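Panecillos al vapor en olla eléctrica: notas de la segunda tanda 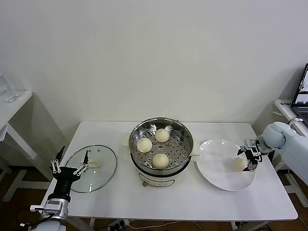
La olla con la cesta perforada, la tapa de cristal a la izquierda y el plato a la derecha.

En octubre cambié la vaporera de bambú por una eléctrica y la primera tanda salió mal: base húmeda y superficie con arrugas. Anoto los ajustes de la segunda.

Masa. Para 189 g de harina floja uso 100 g de agua tibia, 2 g de levadura seca y una cucharada rasa de azúcar. La proporción de agua ronda el 53 %. Por encima de ese valor la masa se extiende en la cesta y el panecillo queda plano. Amasar hasta que la superficie no presente grumos y dejar reposar tapada 30 minutos antes de dividir.

Formado. Bolear con tensión, cierre hacia abajo. Si el cierre queda flojo, se abre durante la cocción. Segundo reposo ya en piezas, más corto que el primero.

Carga de la cesta. El fondo tiene filas de agujeros redondos pequeños y el vapor sube por ellos, así que conviene no taparlos todos. Con tres piezas repartidas queda paso suficiente. Con más, las del centro se tocan al crecer y se desgarran al separarlas.

Papel. Lucero Lozano me recomendó cuadrados de papel vegetal bajo cada pieza. Funcionan, aunque retienen algo de agua. Untar la cesta con una gota de aceite me da mejor resultado.

Tapa. La de cristal condensa más que la de bambú. En la primera tanda la levanté de golpe al apagar, y de ahí las arrugas. Ahora apago, espero 2 minutos, la entreabro y espero otro tanto. Después la retiro en horizontal, para que el agua acumulada no caiga sobre la masa, y la dejo plana en la mesa.

Plato. Grande y al lado de la olla. Las piezas se pasan de una en una y sin apilar, porque recién hechas se marcan con cualquier presión.

Limpieza. Vaciar la base en cuanto se enfríe. La cal se va con vinagre diluido; los agujeros de la cesta, con un cepillo de cerdas blandas.

Pendiente: repetir con relleno de judía roja y la misma hidratación. Si la base vuelve a salir húmeda, bajaré el agua antes de tocar el tiempo de cocción.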